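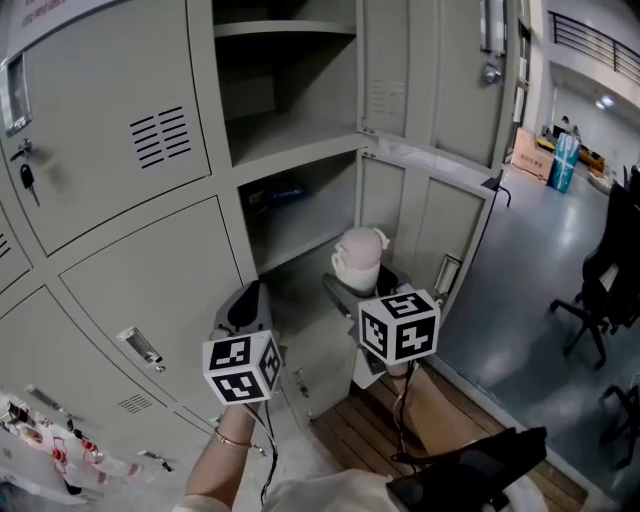
Shalini Mittal told me to stop pricing robots and start pricing everything that goes around them, and she said it before I'd even sat down. The robot is the number everyone brings to the meeting, was how she put it, and it's the number that moves the least afterward.

I'd come to her with a spreadsheet I was pretty proud of. Our parts room at Jalwood wants a machine that can fetch things out of storage and put them back, and I've been handed the job of working out what that costs (I once bought a forklift, so apparently I'm the equipment person now). My sheet had one big line for an arm, a smaller one for a gripper, and a line called "setup" that I had filled in by, well, feel.

She deleted "setup" while I watched.

What went in its place took up most of the afternoon. Training data came first. If you want a robot to work with lockers, somebody has to show it lockers, over and over, and the way a lot of teams do that now is with a person holding the gripper in their own hand. You see the marker cubes on the fingers, the black-and-white patterned ones? They give the software something to track as the fingers move. It looks so simple! A person, a bank of gray lockers, a mannequin head down in the lower compartment and a pair of black jaws right next to it. I went home thinking it would be the cheap part.

Then I asked for quotes. Enetmont wanted to sell us sessions in blocks of 200, with a minimum of 50 per object type. Plukeo priced by the hour and wouldn't talk about objects at all until we'd sent them a list. So we made the list, and that's where Kanchan Awasthi from our stockroom took over, bless her, and came back with 67 kinds of things. I'd have guessed a dozen. Run that through Enetmont's minimum and you can see why I went for a walk.

We cut it down hard. Kanchan's rule was that if a thing gets picked less than once a month, a human can keep picking it, and I've since stolen that rule for every other purchase I'm planning.

The second lesson was doors. I had budgeted for grabbing and never once thought about opening. Recessed handles, little locks, keys hanging out of locks, doors that swing out and stay in the way of the next one over. Each of those is either more training or a trip to the hardware catalog. We asked for a price on swapping our doors for open shelving in the parts room, and it came to $1,363 for the first wall. Set that beside any quote you like for teaching a robot to turn a key. I moved the money that same day.

Shalini also made me add floor space, which I had down as free. It isn't free if you've got to shift two workbenches and find somewhere for the chairs and boxes to live. And she had me put in wages for our own people during the sessions, a line I'd left out completely. Kanchan's hours are real hours, and she pointed this out to me with some force.

Where are we now? The sheet has 50 lines instead of three, and the arm is still the same price it was when I started, exactly as I was warned. Our plan is to rent through July on the short list only, shelving in, doors out, and hold off on buying until we've watched it work an ordinary week with ordinary mess. Plukeo will rent to us with part of the fee credited if we buy. Enetmont is still thinking about it.

If you're putting a request together yourself, call your stockroom before you call a vendor. And get the shelving quote early, because ours took longer to arrive than either of the robot ones.

67 shares
Comments (50)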